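3. Cell Setup and Upkeep

3.1 Layout of the cell

All of the trials in this paper were run on one two-arm cell, which we call Molivow after the lab bench it replaced. The cell takes a desktop computer apart and puts it back together in stages. In this section we deal only with the processor stage, where one arm carries the processor between a printed fixture and the socket on the motherboard. The second arm is used for holding and for the lever work, and its own setup is given in Section 3.5.

Both arms share a work table made of parallel aluminum extrusions. We chose slotted profiles so that parts could be bolted down anywhere along a groove, and this turned out to matter more than we had planned for. During the first weeks the fixture plate was moved several times before we settled on a place to the left of the computer, where the gripper can reach both the nests and the socket without a large change in wrist angle. The computer lies on its side with the side panel off, so that the motherboard faces up and the processor can be lowered straight down.

Figure 2 gives the working position of the computer and the fixture. The socket is empty, its retention bracket and lever are open, and the processor is in its pocket on the plate with the heat spreader up.
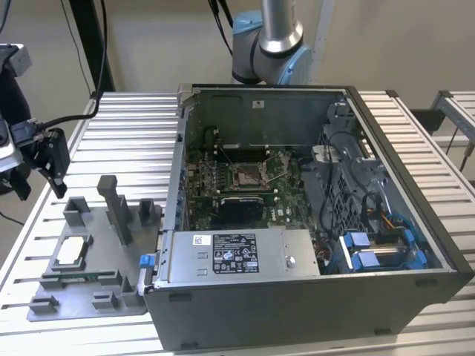 Figure 2. The processor stage: fixture plate at left, open computer at right, gripper above the plate.

3.2 The fixture plate

The fixture plate is 3D-printed in one piece and carries the nests, posts and locating blocks. The processor pocket is recessed and sits on the left of the plate. The walls of the pocket are cut with a slight taper, so that a processor set down a little off-center slides to the bottom on its own. The floor is relieved at two opposite edges to give the fingertips room to close on the sides of the processor.

The tall post near the middle of the plate is our height reference. At the start of each session the closed fingers are brought down to the top of the post until the force reading rises, and the height at that moment is stored. We first used the table surface for this, but the grooves made it unreliable. If the gripper came down over a slot, the stored height was wrong and every pick after it was wrong by the same amount. The post has no such trouble, and it is far enough from the computer that a bad approach does no harm.

Printed parts wear. The edge of the processor pocket is the first place to go, and a worn pocket shows up as a processor that sits slightly turned. Hui-mei Poon kept the wear log for the plate through the whole study. Her rule was to check the pocket with a go/no-go gauge every 20 picks and to print a new plate after 200, whether or not the gauge still passed. We kept to this even when the plate looked fine. A plate change takes less time than tracing a drift in the results back to its source.

3.3 Gripper and camera

The carrying arm has a two-finger gripper with a linkage frame. A camera module is mounted on top of the gripper and its cable plugs in at the side. The camera is used for two things: finding the corner mark on the processor before the pick, and checking the position of the open socket before the place. It is not used during the last part of the descent, which is done on force alone.

The camera cable has been the least reliable part of the cell. It has to follow the wrist through every turn, and in the early setup it was tied too close to the connector. The connector worked loose over a long session and the picture dropped out for a moment at a time - long enough to spoil a pick, too short to raise an error in the controller. Mei-kuen Chiang traced the fault by logging the time of each lost frame against the wrist angle. All of the losses fell at one end of the wrist's travel. The cable was then given a longer free loop and a new tie point further up the arm. We have had no losses since the change, but the connector is still pushed home by hand at the start of each session.

The fingers are cleaned before each session with a lint-free wipe and left to dry. Old thermal paste is the usual problem. A thin film is enough to make the processor stick to one finger on release, and it then drops into the socket at an angle. Processors are cleaned before they go into the pocket for the same reason.

3.4 Transfer to the socket

The gripper takes the processor by two opposite sides, keeping it level, and lifts it clear of the blocks on the plate before moving sideways toward the computer. The clearance height is set from the post reading and not from the nominal drawing of the plate.

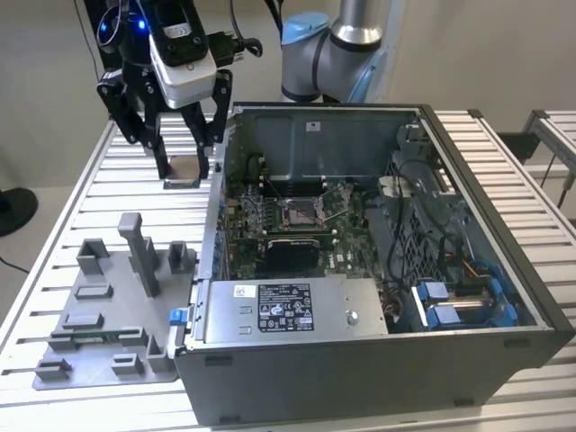
Page last changed: July, by H. Poon

The carry is slow by choice. Faster moves were tried, and the processor shifted between the fingers when the arm slowed down over the case. Since the last stage of the place has no camera check, a shift at that point is not seen until the part touches the socket. We cut the speed until the shift was too small for us to measure and left it there for all of the reported trials.

Over the socket, the arm stops and waits for the vibration to die down. It then lowers until the force reading passes a threshold of 2 newtons, opens the fingers, and rises straight up. If the threshold is passed too early, the arm backs off along the same path and returns the processor to the fixture. It does not search for the socket by sliding. The contacts in the pin field bend easily, and one sideways move under load can ruin a board.

We lost one motherboard in this way while the limits were still being tuned. The program allowed a small spiral search after first contact, a method that had worked well on other parts. Several pins were bent on the first attempt. The search was taken out that afternoon and has not been put back.

3.5 Second arm and shared space

The second arm stands behind the computer and reaches in from above the rear of the case. It is kept back from the socket during the transfer. A keep-out volume is set over the socket in its controller, and the volume is released only after the carrying arm reports that it has risen clear. The two controllers talk over a plain digital line. A networked link was used at first, but its delay varied, and on a bad day both arms stood waiting for each other.

The cables of the second arm need watching as well. One of them hangs down close to the joint, and it can catch on the rear of the case if the computer has been set too far back on the table. A stop bolted into the table slots now fixes the depth of the case. Before it was added, we placed the case by eye and checked the gap with a strip of card.

3.6 Session checks

A session begins with the post reading, then the camera connector, the fingers, and the pocket gauge, in that order. One dry run follows with no processor in the gripper. The results of all the checks go in the same log as the trials, under the trial number that comes next, so that a change in the results can be read beside any change in the cell. The stored post height from the last session is kept in the log too. When the new value differs from it by more than 200 microns, the plate is unbolted, the slots are brushed out, and the reading is taken again.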